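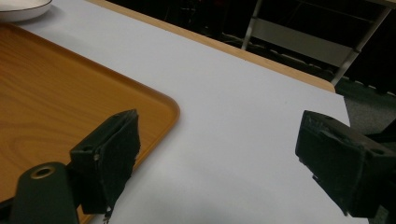 Clurkulix Community Help
Home and Kitchen > Tableware and serving > Care and cleaning

White ring on a serving tray, guests coming, pride at stake

Posted by Etornam Eshun
2 followers

My mother-in-law gave us a Dosta serving tray when we got married. Brown, rounded corners, very respectable. In June I put a teapot on it without a trivet, went off to answer the door, and spent twenty minutes being told about solar panels. When I got back there was a cloudy white ring on the tray the exact size of the teapot.

I have since tried a damp cloth, a dry cloth, and turning the tray so the ring faces the wall. My mother-in-law is coming to stay and she will want tea. She will want it on the tray.

I don't know what the finish is. The sticker on the back says "Dosta" and "wipe clean", and I have wiped, and it is not clean. Someone at work told me to rub mayonnaise into it. Is this a real thing or does he just dislike me?

Also, while I'm confessing, it has started to rock a bit on the kitchen bench. It sat flat before.

582 views

Sorted by most helpful

Yaw Zakaria
Member, 28 posts

The mayonnaise thing is real in the sense that people do it. The oil does the work and the egg just makes your tray smell like a sandwich. Skip it.

First work out what you've got. A lot of trays that look like timber have a printed pattern under a clear coat. Look at the grain along the rim. If it runs over the edge and carries on down the side the way a plank would, it's probably real wood or a veneer. If it stops dead, or you find the same knot three times across the bottom, it's a print.

A cloudy white mark is usually moisture caught in the clear finish. A dark one has gone through to the wood and is a different, sadder conversation. Yours is white, so cheer up.

In order, gentlest first:

1. Leave it alone for a couple of days somewhere dry and airy, out of the sun. Fresh rings sometimes fade by themselves. Yours has had its chance, I suspect, but it costs nothing.

2. Clear everything off and give it a proper wash. Lukewarm water, one drop of dish soap, soft cloth, then dry it straight away. Do the rim too, as old tea collects in the corner where it meets the base. Don't soak it and don't even look at the dishwasher.
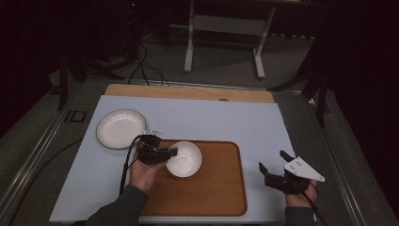

3. Lay a clean cotton tea towel over the ring and go over it with an iron on low, no steam, a few seconds at a time. Lift and look after every pass. Only do this on real wood with a lacquer or varnish. On a print you can lift the top layer, and then you'll have a ring and a blister.

4. If there's still a ghost of it, a dab of furniture oil on a soft cloth, rubbed with the grain, left for an hour, then buffed off. Try the underside first.

If none of that shifts it, the finish itself is damaged and you're into sanding and recoating. At that point a doily is a perfectly honourable solution.

On the rocking: wood that gets wet on one side and not the other will cup. Dry it standing on its edge so air reaches both faces. It may settle. Stick-on felt dots under the corners will fix whatever doesn't.

deng_household
Member

Had a Drustis one, same problem. Bought another tray.

Etornam Eshun
Original poster

Thanks Yaw. Grain stops dead at the rim, so I have been lovingly guarding a photograph of a tree for six years. Iron is back in the cupboard. I tried the oil on the underside with no harm done, then on top, and the ring is fainter, though I can still find it if I tilt the tray towards the window.

Felt dots are on. I put three on one corner by mistake and now it rocks the other way.

Will report back on the mother-in-law. The teapot is getting a trivet – a big one, about ring sized.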